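Arkari: The Summit Kit (Okon, item 2507) — my review after two full runs

So I finally got my hands on the Arkari kit, the one that sits you and your friends (or your students, or your very patient relatives) around a table and makes you write a climate agreement from scratch. I'd been wanting to try it ever since Siriporn Khunthong ran it with her evening civics group and came back complaining about Denmark-sized countries holding everybody hostage. That sounded great to me!

I should say up front that I paid full price and that I'm the kind of person who reads summit communiqués for fun. If you find the phrase "welcomes with appreciation" boring, you may want to knock a star off everything I say.

What you get for your money is a big flat box with 16 delegation folders, a pad of draft text, a rulebook, a chair's handbook and a deck of what they call pressure cards. The countries are all made up, with names like Pretano and Xavier, and I went back and forth on whether I liked that. On the one hand, people argue better when they aren't stuck doing an impression of a real president. On the other, you spend the first half hour with everyone flipping pages going "wait, am I the one with the coal?" The kit itself is named after the host city, and there's a nice fold-out street plan of Arkari with the conference center, the press tent and the hotel where the side meetings happen. The map has almost no effect on play, but I kept looking at it anyway.

Each folder has a public position on the front and a private one inside. The public side is what your leader said on television back home. The private side tells you what you can live with, what you can't, and what you'd trade your target for if somebody offered. It's a simple setup and it works really well. In our first run Gualtiero Caputo had Pretano, an exporter with an election coming, and his public line was no binding cuts of any kind. Inside the folder, though, he had permission to accept a cut if it was written as a "contribution" and reviewed by a body his country sat on. It took the rest of us until nearly ten at night to figure out that one word was the whole problem.

That's the best part of the game for me. You end up fighting over words. "Shall" or "should", "phase out" or "phase down", whether the sentence about money goes in the main text or in an annex (annex, always annex, the rich countries will die for that annex). The draft pad has wide margins and brackets already printed around the disputed parts, and you only get to remove a pair of brackets when every delegation at the table agrees. By the end of a session the pages are covered in pencil and you know each paragraph like an old enemy. 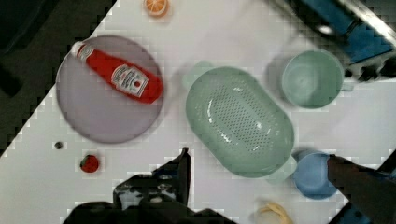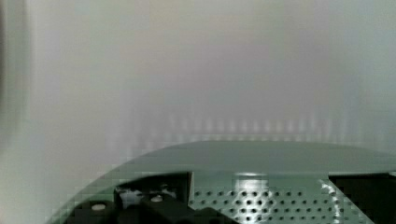
The pressure cards are where I have mixed feelings. The chair turns one over at the start of each round, and something happens back home: a heat wave, a leaked memo, a truckers' strike, a finance minister who resigns in the middle of lunch. The good ones change what you can offer. We had a flood card that pushed three delegations into the same corner all of a sudden, and they hadn't even been speaking to each other. The weak ones just make you lose a turn, and losing a turn in a negotiation game is awful. You sit there, you're not allowed to talk, and everyone else cuts a deal about your forests. I took those cards out of the deck for the second run and didn't miss them one bit.

There's also a walkout rule, and oh boy. Any delegation can announce it's leaving the agreement. If you do it, you get a big pile of domestic points right away, and the others have to decide whether to go on without you or stop the clock and try to bring you back. It's obviously meant to be the dramatic moment, and it is dramatic, but the points are too generous. In our first game Rosine Perrin did the math early on, walked out in round two and then sat eating pretzels with the highest score at the table. Perfectly legal! For the second game we split the points so you only get half when you leave and the rest if you're still out at the end, and that made for much better threats. She spent the whole evening saying she hadn't made up her mind yet, would let everybody know soon, was still listening to advisers. I've never been so annoyed with a friend, and it felt exactly like reading the news.

Now the rulebook. Oof. It was written by Stuart Mapplebeck, who also designed the thing, and you can tell he's run it so many times that he's forgotten what it's like not to know it. The order of play is explained on page four, then changed on page nine, and the part about how a communiqué differs from an agreement is in a gray box in the chair's handbook, where the delegates will never see it. We played the entire first session thinking the closing statement had to be unanimous. It doesn't. You can publish one with a paragraph saying that one member doesn't join the others on climate and will reflect on it, and everybody still gets partial credit. That's a lovely bit of realism, and it should have been in big letters on the first page.

Read the chair's handbook before you invite people over, all of it, and make tabs. You'll also want to pick your chair carefully. The chair doesn't win or lose in the usual way but gets scored on how many brackets are left at the end, so a pushy chair can ruin the evening by rushing everybody to bed. Ysaline Fleury chaired both of ours and was wonderful, very calm, good at saying "I'll put that down as a concern" in a voice that made you feel heard and completely ignored at the same time. If you don't have somebody like that, the kit suggests using a timer and a set speaking order. I haven't tried it that way.

About numbers of players: the box says you can play with fewer people by giving each person a bloc, and that's what we did. It's fine. You lose some of the hallway stuff, because a bloc can't really whisper to itself, but the arguments are shorter and you get home before midnight. With a class I'd put two students on each folder, one to talk and one to keep track of the text. Siriporn's group did it that way and she says the quiet ones ended up running the show, since they were the only ones who knew what paragraph they were on.

As for the materials, the folders are sturdy and the print is big enough to read across a table, which I appreciate more every year. The pad is the problem. It runs out fast, and refills have to be ordered from Okon directly, and mine took from June into the fall to show up. I ended up typing out my own version with the brackets in and it worked just as well, maybe better, because I could leave more room for Gualtiero's handwriting. The little country flags are cute and fall over if you breathe on them.

How accurate is it? I'm no diplomat, so take this for what it's worth. The science is kept very light. You get one page with a temperature path on it, and it moves up or down depending on what the group promises, and that's all. If you want to teach emissions or energy, you'll need something else next to it. What it does get right, I think, is how a meeting of leaders can agree on trade, agree on security, agree on the wording about migration, and then hang for two days on a single subject because one person at the table has promised a crowd back home something different. My nephew asked why they couldn't just outvote Pretano. We talked about that the whole drive home, and I don't think I explained it very well.

There's an expansion called Xavier: Second Week that adds a finance track and observers from civil society. I've only looked through it. The observer roles seem fun for people who'd rather cause trouble than negotiate, but you'd need a big room and a long weekend, and I already have trouble getting my crowd to commit to one evening.

So, would I buy it again? Yes, with the pressure deck thinned out and the walkout points fixed. I'm giving it four stars. It would've been four and a half with a rulebook I could hand to a stranger. If you're on the fence, see if your library or a school near you has a copy first, and play it with people who like to argue and can still share dessert afterward.

One more thing for anyone who already owns it: check that your copy has both inside sheets for the island delegation. Mine was missing the second one, and that's the page with their legal demand on it. Okon emailed me the sheet the next morning when I asked.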